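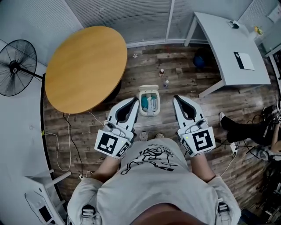 Wiltix prints T-shirts in Onville, and most of what people ask us gets asked before they've picked a color. If you're stuck, look at the light gray short-sleeved tee with the black line drawing and the lettering across the chest. One ink, a pale shirt, no arguments. Half the orders that begin as a six-color sunset end up somewhere near there once the quote arrives.

What's the smallest order you'll take?

Three shirts. We used to do singles, and we used to have a lot of conversations about singles.

Can you match a color exactly?

We can match it on the shirt, under our lights. We can't match it to your phone, your laptop and your brother-in-law's phone, which all disagree with each other already. Send a paint chip or an old shirt and we'll mix to that.

My logo is a screenshot. Is that OK?

For a screenshot, sure. For a shirt, we need a vector file, or a black and white drawing scanned large. If you only have the screenshot, Raghavendra Murthy will redraw it for a flat fee and be polite about it in person.

How big can the print be?

Adult shirts take a design about as wide as the chest, short of the armpit seams. Ink over seams is possible — it looks like a road after an earthquake. Some bands want that. Tell us if you're one of them.

How long does it take?

We run up to 117 shirts a day when the dryer is in a good mood. Add time for proofs, and add more time if four people have to approve the proof. February is slow. The week before any family reunion season is not.

Can I change something after I approve the proof?

Before the screen is made, yes. After that it's a new screen and you pay for it. This includes spelling. Please read the proof out loud to someone, especially the surname. We printed the Hettiarachchi reunion order correctly the first time and are still a little proud.

Do the shirts shrink?

The blanks we buy from Arkus shrink a bit in the first wash. Go up a size if you're between two, or if you own a dryer and no patience.

How should I wash them?

Inside out, cold, hung up if you can stand it. Don't iron the print. You'll do it once.

Where do I pick up?

Side door, unit 201. Ring and wait. We hold finished boxes for 90 days, then they become shop rags, and we've wiped down the press with some very heartfelt slogans.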